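Food Preparation Basics, Unit 4: Arranging the Work Table for Sandwiches

Handout prepared by Lucian Chiriac. Please read before the March practical and bring it with you.

1. Why we begin with the table

In the first three units we spoke about the ingredients and about washing. Now we come to the table. Many students think that a sandwich is too simple to need a plan, and at home they are right. In a canteen it is different. When I worked in the kitchen at Joo, we made 400 sandwiches in a morning, and the slow persons were always those who had to reach across their own work.

The rule for this unit is one line, one direction. All things stand in a row in the order in which the hand needs them. It does not matter very much if the row goes from left to right or from right to left, but two persons at one table must use the same direction.

2. The parts of the row

Sauce. We keep it in squeeze bottles, at one end. A bottle can stand or lie, but if it lies, the cap must be closed before. I take one point from the grade for sauce on the table.

Empty plates. They come next to the sauce. Use a plate with a wide rim when you can, so the thumb stays on the rim and does not touch the place for the food.

Working plate. It has its place in the middle, and there the sandwich is built. Only one sandwich is on it at one time.

Second empty plate. It receives the sandwich when the first plate is already in use, or the half that you have cut. A different color helps. At Joo the blue plates were for food without meat, and we will keep this custom in class.

Toaster. It stands at the far end of the row, with the cord going away from you. Crumbs fall around the toaster, and at the end of the row they do not come into the other food.
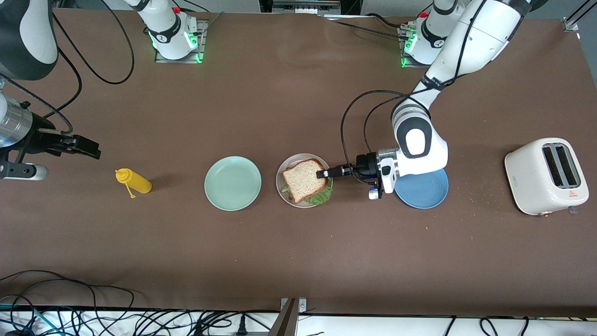 The distance between the things is also important. Between two plates you should be able to put your flat hand. If the plates touch, you will lift one and move the other. If there is too much space, you begin to walk, and a person who walks does not look at the sandwich.

3. Moving a finished sandwich

A sandwich is soft on the top and it slides in the middle. Please practice these steps slowly:

Bring the second plate close, so the rims almost meet.
Hold the sandwich at two opposite sides, low, near the bottom slice.
Lift only as high as the rim.
Put down one edge first, then the other.

Do not press from above. The filling goes out at the back side, where you do not see it.

4. A small calculation

The Brevis canteen serves 72 sandwiches at one lunch. Suppose that each sandwich needs one extra reach across the table, and each reach takes two seconds. How much time is lost in one lunch? Calculate the same for a week of five lunches. Write your answer in minutes and bring it to the practical. We will compare it with the times we measure in the room.

5. For the practical

Each pair prepares one table. You have five minutes to arrange it and ten minutes to work. I will look at the order of the row, the cap of the bottle, the place of the toaster cord and the clean rims.

Bring an apron and closed shoes. Bread is provided. If you cannot eat wheat, write to me before and I will order the other bread from Plukska, who need two days for it.

Reading for the next unit: the Jonier booklet, the chapter on cutting boards, without the last table.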